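**Hidayat Renews Drama Series "Skistau" for a Second Season; Yanti Rahman Joins Main Cast**

Production company Hidayat has renewed the hour-long drama "Skistau" for a second season of seven episodes. Streaming service Zullon retains first-run rights in all territories covered by the original license. Principal photography begins in March.

Yanti Rahman, who appeared as harbor inspector Mira Posuner in two episodes of the first season, has been promoted to series regular. Her contract covers all seven episodes. Wahyudi Ginting returns as showrunner and will direct the opening and closing installments.

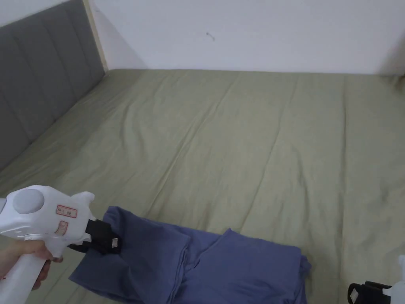
The second season resumes five weeks after the ferry inquiry that closed season one. The story moves from the port authority offices to the inland town where the missing cargo records were last logged. Posuner is assigned to the town under a temporary warrant and reports to a supervisor who was a suspect in the original case.

Episode length has been set at 52 minutes, unchanged from the first season. The writing staff completed outlines for the full run before the renewal was signed, and scripts for the first four episodes are locked.

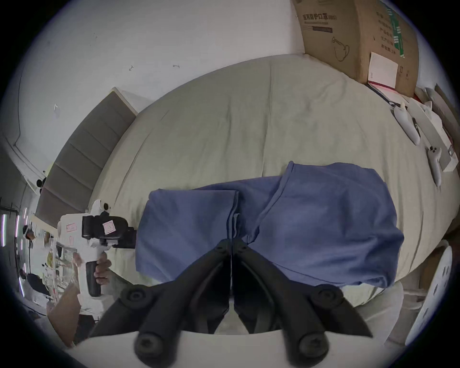 Production design for the new season follows a restricted palette. Interiors at the port were finished in brown and yellow; the inland interiors use muted greens and grays, with stronger color limited to clothing. The reference point for Posuner's rented room is a crumpled blue garment lying across a pale sage-green duvet, with a brown cardboard box nearby. Exterior scenes will be graded to match. Camera and lens packages carry over from season one.

Casting for the remaining recurring roles is in progress and will be announced separately. The part of the deputy registrar has been rewritten and will be recast. All other season one regulars are under contract.

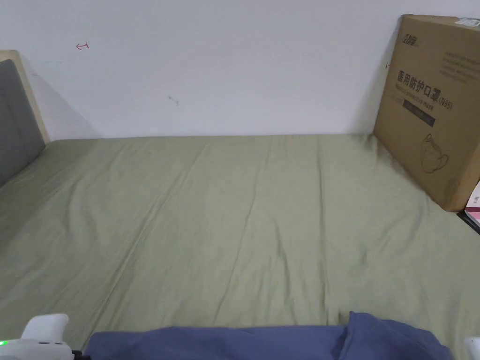

*By Yanti Rahman and Wahyudi Ginting, for Hidayat*

The first season is available in full on Zullon. It will be offered with a revised subtitle track correcting place names in the third and sixth episodes. Audio mixes are not affected.

A release date for the second season has not been set. Zullon plans to issue episodes weekly, on Friday, with the first two published together. Press screeners will be supplied through the Hidayat press office under reference 2166. Requests should state the outlet, the territory and the preferred subtitle language.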